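How our robot club teaches a gripper to fold and tidy

Written by the Flirley Robot Club for years 4, 5 and 6. Bits by Shirley Li, the rest by Murray Nguyen, who was in a rush.

What we do

We are a club. We meet after school at 4 o'clock, in the long room at Stongate, the one with the squeaky door. We are trying to get a robot to do a job that you do at home and probably hate. Picking up cloth. Tea towels, shirts, blankets, that sort of thing.

Sounds easy? It isn't, if you are a robot.

Our robot is called Groraleck. It's an arm with a hand on the end. Ms Turcotte (Josée, but we don't call her that) runs the club and she says we can explain it better than she can. So here goes.

Why cloth is hard

Think about a brick. A brick stays the same shape. Put it down, come back after tea, still a brick. A robot can learn what a brick looks like and where the edges are and that's nearly the whole job done.

Now think about a blanket. Throw it on a chair and it lands one way. Throw it again and it lands a different way. It can be flat, or in a lump, or half inside out. Same blanket! Your brain sorts that out without you noticing. Groraleck has no brain. It has a computer, and the computer has to be shown.

Stripes and squares make it a bit odder too. When checked cloth goes round something curved, the squares look bent. You know they are still squares really. A computer has to see lots of bent squares before it gets the idea.

How do you show a robot something?

There are a few ways. Our club has tried three.

The first way is writing instructions. Move left. Move down. Close the hand. We did this in our first term and it was very slow. Danilo Dagdag wrote a whole page just for picking up one sock and then somebody moved the sock. Start again.

The second way is steering the robot with a controller, like a game. Better. But you are standing a long way off and you can't feel anything, so you squash things or miss them. Everybody's turn took ages as well.

The third way is the one we use now. You leave the robot switched off and you hold the gripper yourself. A gripper is just the hand part. It has a camera on it, so while you do the job with your own arm, the camera records what the hand would see. Afterwards the computer looks at all the recordings and tries to work out the pattern. If the cloth looks like this, the hand goes like that.

It's a bit like holding a little kid's hand when they learn to write. Except you do the writing first and the kid watches it back later. OK not exactly like that. But nearly.

What the camera sees

The camera has a very wide lens. Wide means it sees a lot to the sides, more than a phone does. That is useful because the robot needs to know where its hand is in the room, as well as what is right in front of it. The bad part is that everything goes bendy. Straight things like walls and shelves come out curved, and you get a dark ring round the edge like looking through a porthole.

People ask why we don't fix the bendyness. We don't have to. The robot will look through the same kind of lens when it's working, so bendy is normal to it.

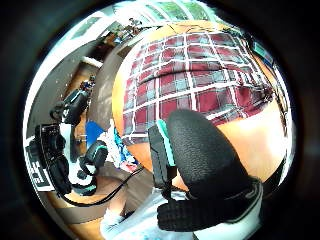
Checked cloth over a big orange curve, seen from the gripper. The hand in the pale sleeve is the person doing the job.

What is a demo?

Every time someone does the job once, start to finish, we call it a demo. Short for demonstration. One demo is no use at all. Two is no use. Groraleck needs lots and they need to be different from each other.

Our target is 100 demos for each job. At the last meeting we managed 18 and our arms ached! The gripper isn't heavy when you pick it up but it is by the end. So we swap.

Ginette Chan made up the club rules for doing a good demo and they are stuck on the wall. They are

Start with the hand still. Count one, two in your head.
Go slowly. Slower than that.
Don't put your other hand in.
No waving at the camera (Danilo).
If you drop it, carry on and pick it up again.
Finish with the hand still.

The one about dropping things surprised us. We thought drops were bad and we kept deleting them. Ms Turcotte said no, leave some in. If the robot only ever sees perfect goes, it has no clue what to do when it makes a mistake. And it will make mistakes. When it sees a person drop the corner and go back for it, it can learn to go back for it too.

Words you might need

Gripper – the robot's hand. Ours can open and close and that's all it can do. No seperate fingers.
Sensor – a thing that measures. It could measure light, or pushing, or how far away something is. A camera is a kind of sensor.
Data – all the stuff the sensors have saved up.
Training – when the computer goes through the data over and over looking for the pattern. We leave it on overnight.
Model – what you get at the end of training. Not a model like a model plane. It's more like a very long recipe that only the computer can read.

Does it work?

Sometimes. Before Christmas, in December, we had our first proper go with the arm switched on. Groraleck went down, missed the cloth completely and shut its hand on nothing. Then it lifted up the nothing, very carefully, and put it in the box. Everyone cheered anyway.

Next go it got hold of a corner. It dragged the cloth instead of lifting it but it was the right corner.

Then we moved the table nearer the wall and it went wrong again. We had done all our demos in one spot, so it had learned that spot. Murray (me) thinks this is the most intresting thing we found out all year. The robot hadn't learned "cloth". It had learned "cloth, just there, with the light coming from that side". So now we do demos in different places. With curtains open, with curtains shut. With clutter and without. Shirley brings a different cloth each time and we have run out of plain ones.

Are you tidying up first?

No! Parents always ask this. A real house has stuff in it. Bags, cables, things on shelves, somebody's headphones. If we cleared everything away before each demo, then the first time Groraleck met a messy bedroom it would be lost. So mess is allowed. Ms Turcotte says it's the only club where mess counts as work.

The cable does have to be watched though. Know where it is before you step back.

Try it at home (no robot needed)

You need a tea towel, a friend and a cardboard tube.

Shut one eye. Hold the tube up to the other eye and look through it. That's your camera.
Put your free hand behind your back. Now your friend holds out their hand like a crab claw, thumb on one side and all the fingers together on the other. That's the gripper.
Drop the tea towel on the table in a heap.
You are the computer. Tell your friend where to move so they pick up one corner. You can only say left, right, forward, back, up, down, open, close.
Your friend must do exactly what you say and nothing else. No helping.

Time it. Then swap over and try with the towel draped over a ball or a cushion. Is it harder or easier? Ours was harder because the corners went round the back where the tube couldn't see.

What's next

The Friesen Cup. It's for school robot clubs and there's a household jobs round. You get one table, one pile of cloth you have never seen before and a box to put it in. We have entered. Ginette is captain and Danilo is doing the talking.

Before then we need more demos with stripy things and more with thick things, like blankets. If you are in year 4 or up you can come and do some. Bring a jumper or a towel, any colour, one you don't mind being grabbed. Ask in the office for a slip and get it signed, then come to the long room at 4.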